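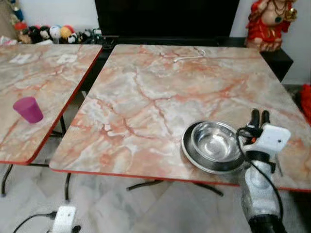

**araba_kpodo**
Gente, saiu a grade da oficina de checagem de boatos de saúde em Carrasco! Terça, às 19h, 30 vagas. Quem quiser levar corrente do zap pra desmontar em grupo, leve, eu já tenho uma sobre vinagre e pressão alta que é uma joia.

**texier_a**
Boa!! Só discordo de começar pelas correntes. Em agosto a Sindia recebeu 205 mensagens e quase tudo era áudio. Áudio é muito pior de rastrear. 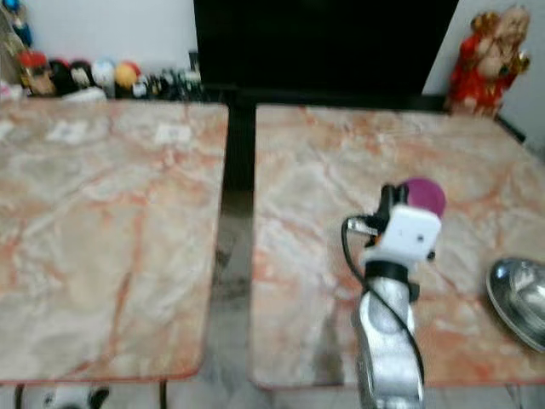
**haungo**
Áudio a gente transcreve e pronto, Aurélien. Eu faria por estações, uma fonte por mesa. Com duas mesas lado a lado, como essas de tampo marmorizado, boato numa e fonte original na outra, o pessoal compara na hora!

**texier_a**
Transcrever perde o tom, e o tom é metade do golpe. Mas gostei das estações.

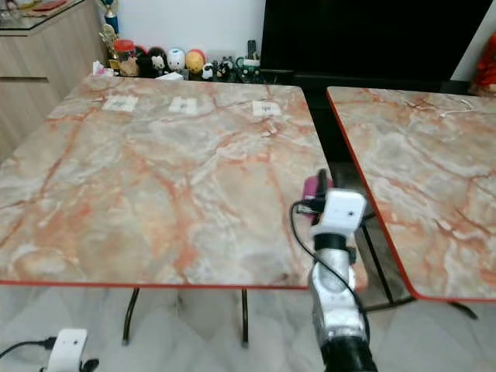
**hinrichs**
Eu voto em classificar antes de checar: falso, fora de contexto, sem prova. Na Tallness isso rendeu discussões ótimas. Três etiquetas brancas em fila no fundo da mesa, igual ali, e cada grupo põe seu boato na frente de uma.

**araba_kpodo**
Adorei, Hannelore! E o "verdadeiro", fica onde? Às vezes a corrente está certa...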